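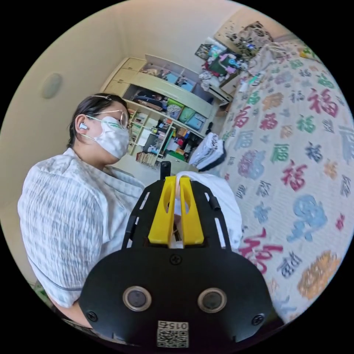

Gripper 015 at the bedside, white item held between the fingers.

Ticket 752 - Folding: policy loses the cloth on a patterned bedspread
Opened by: Janka Brabec
Assigned to: Matěj Kratochvíl
Project: Ulis
Status: open

Trained on 400 folds done by hand with the grippers. On the plain grey table the arm folds a T-shirt in 20 attempts out of 20. On a printed bedspread it manages 5. Mostly it closes on the bedspread and lifts that as well.
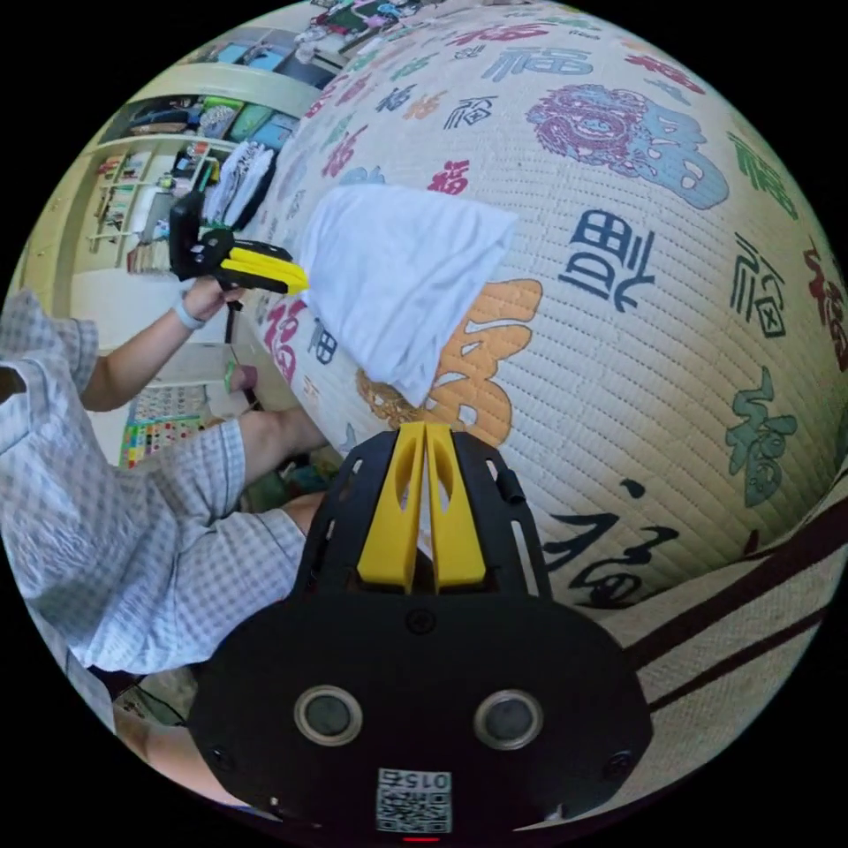 White cloth on the printed spread, second gripper at left.

MK: Checked calibration and finger pads, no fault. Retrained with the bed sessions weighted higher. It now finds the cloth but still goes for a printed character when the corner is folded under.

JB: A person does this without looking. Can we slow the approach?

MK: Tried, no change. The pinch depth is the next thing - on a soft bed the surface gives and the table value is wrong.

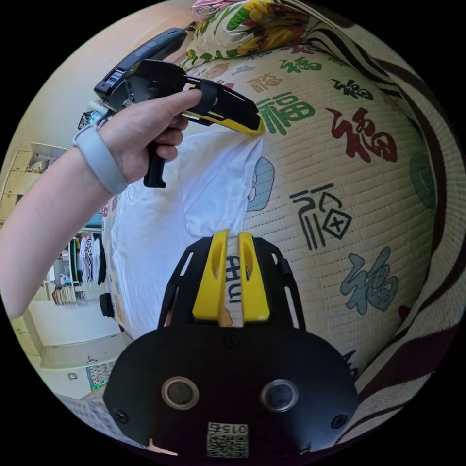 Svatopluk Halás has asked if we can show bed folding at Clultport in May. My answer is no, table only. Leaving this open until the depth change is tested.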